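Ticket 2839 - Labels print shifted after Stinix update
Opened by: Razia Paracha, Irwood front office
Product: Kadolell label printer, USB, shared over the office network
Status: Resolved
Date: 28 May 2021

Original report

Since the Stinix update our return address labels come out shifted down the sheet. The first row is fine, the second is a little low, and by the bottom of the page the last line of the address lands on the label underneath. We use the 30-up sheets. Word documents print perfectly on the same printer, so I don't think anything is broken inside it. I have a mailing of 52 envelopes to get out and would love to do it with labels instead of my handwriting!

Reply from Harju support

Hi Razia, thank you for such a clear report. The row-by-row drift is a great clue. When every row is off by the same amount, it's usually how the paper is feeding. When the error grows as you go down the page, the software and the printer disagree about the page length. Please try these in order and write down what each one does:

1. In Stinix, open Print Setup and read me the paper size exactly as it appears.
2. In the printer's own settings, read me the size for the rear feed.
3. Print one test page on plain paper with "Fit to page" turned off.
4. Hold the test page behind a blank label sheet, up against a window, and see where the text falls.

Please don't reinstall the driver yet. It wipes the saved tray settings and I'd like to see those first.

Update from Razia

Okay, I had fun with this one. Results:

Step 1: Stinix says Letter.
Step 2: the rear feed says A4. I'm fairly sure we have never owned a sheet of A4 in this office.
Step 3: printed fine, no error message.
Step 4: same drift as before. The window trick is brilliant, by the way - I'll be using that forever.

I changed the rear feed to Letter, saved it, and printed again. Still drifting. Then I went back into the settings and it said A4 again! So it looks like the change isn't sticking.

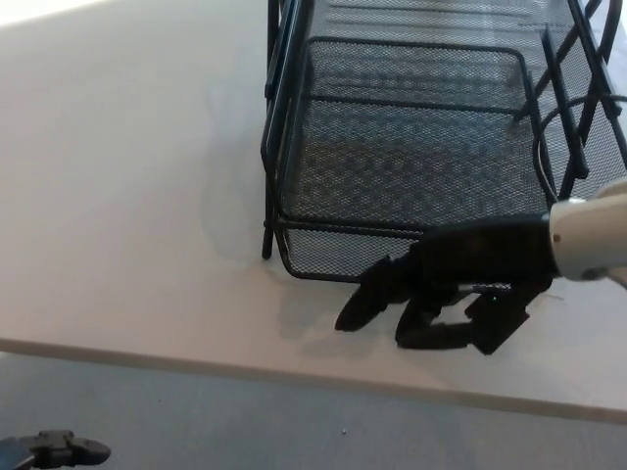
I also tried from the other computer, the one by the mail slot, and got the same thing, so it isn't only my machine. Turning the printer off and on made no difference. I left the driver alone as you asked.

Reply from Harju support

You have found it, really nice work. The setting that won't stick is the whole problem. The Stinix update added its own printer profile, and each time a job is sent, the profile pushes its stored paper size back to the printer. The stored size for the rear feed is A4 until you change it in there. We saw two tickets like this in April and the cure was the same both times.

On the computer that shares the printer:

1. Close Stinix completely, including the little icon next to the clock.
2. Open Stinix Device Profiles from the Start menu.
3. Pick the Kadolell, then the Rear Feed tab.
4. Change Default Size to Letter and uncheck "Restore on each job."
5. Click Apply before you click OK. OK by itself doesn't always save on this version.
6. Open Stinix again and print one plain page.

If the text is still off by the same small amount on every row, use the Vertical Offset box and move it by 2 points at a time.

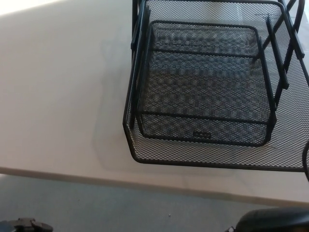 Attachment 2: mesh tray unit on the white table

Update from Razia

It works!! Plain page first, held up to the window, and every row sat right inside its label. Then a real sheet, and it was perfect from top to bottom. I did need one nudge of the offset, up 2 points, and now the text is centered too. I checked the rear feed setting after three jobs and it still says Letter.

One question before you close this: will the next Stinix update put the profile back the way it was?

Reply from Harju support

Wonderful news! It could, yes. The fix is on the list for the next release, but I can't promise a date. After any update, open Device Profiles and check the Rear Feed tab before loading label sheets. I've added your offset value to the Irwood account notes so whoever picks up the phone will have it.

Closing as resolved. Replying to this ticket will reopen it.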